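Ressources > Équiper son atelier > Questions fréquentes

Acheter une cellule de prise en bac : questions fréquentes

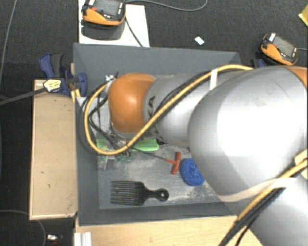 Cheung

Quel budget prévoir en dehors du bras ?
Dans nos dossiers Clisum, le bras compte pour moins de la moitié du total. Restent le préhenseur, la vision, les câbles, la table, les protections et l'intégration. Demandez un devis avec une ligne pour chaque poste.

Peut-on acheter un bras d'occasion ?
Oui, si le fournisseur remet le relevé d'heures, la version du contrôleur et le pendant de commande d'origine. Trostirau reprend les bras jusqu'à 17 ans, mais les pièces deviennent difficiles à trouver bien avant.

Les câbles sont-ils compris ?
Rarement tous. Ceux qui courent le long du bras jusqu'à l'outil s'usent et se remplacent. Commandez 2 jeux dès le départ et comptez la fixation à part.

Quel bac choisir ?
Un bac gris à parois inclinées convient à la plupart des essais. Des serre-joints suffisent pour le tenir sur une table en bois. Le fond se raye vite, ce qui ne gêne pas la prise mais peut perturber certaines caméras.

Avec quels objets faire les essais de réception ?
Prenez des articles courants : peigne, tampon à récurer, outil à poignée en T, petites pièces transparentes. Ces dernières posent le plus de difficultés en vision. Nous demandons 200 prises par lot, dont 50 avec des objets que le fournisseur n'a pas vus avant.

Quel délai entre commande et mise en service ?
Pour une livraison en février, passez commande avant l'été. Fullside facture le stockage si la salle n'est pas prête.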